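Simulated kitchens help two-armed robot learn to clear up

Researchers at Zomer, a robotics lab in Trurkow, say a robot trained mostly in computer-made rooms can learn household pickup jobs with far fewer real demonstrations than before.

The method, called Killex, starts with 100 demonstrations recorded by people steering a two-armed robot by remote control. Software then replays each one in simulated rooms where the furniture, floor, lighting and objects are shuffled. The team ended up with 1,440 usable runs after throwing out those in which the robot dropped something or hit a chair.

Bowls, cans and jars are scattered at odd angles in many of the rooms, some of them on their sides. The lab says this matters because earlier training sets kept objects upright and neatly spaced, and robots trained on them did poorly once things were knocked over.

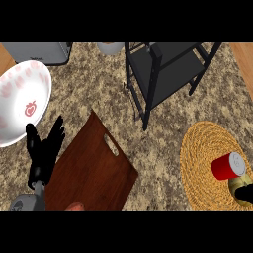 Does training in simulation replace real practice?

Only in part. The 100 human demonstrations are still needed at the start, and the lab also gives the robot a short round of practice on real objects before testing it.

In tests in a real kitchen, the robot made roughly 460 pickup attempts over several weeks. The Killex version did better than one trained on the human demonstrations alone, with the widest gap on objects lying on their sides. Both versions had trouble with clear glass.

Sarıgül, which makes the robot's hands, paid for part of the work. Zomer plans to release the simulated rooms in January, along with the code used to shuffle them. A second study, on loading a dishwasher, is under way.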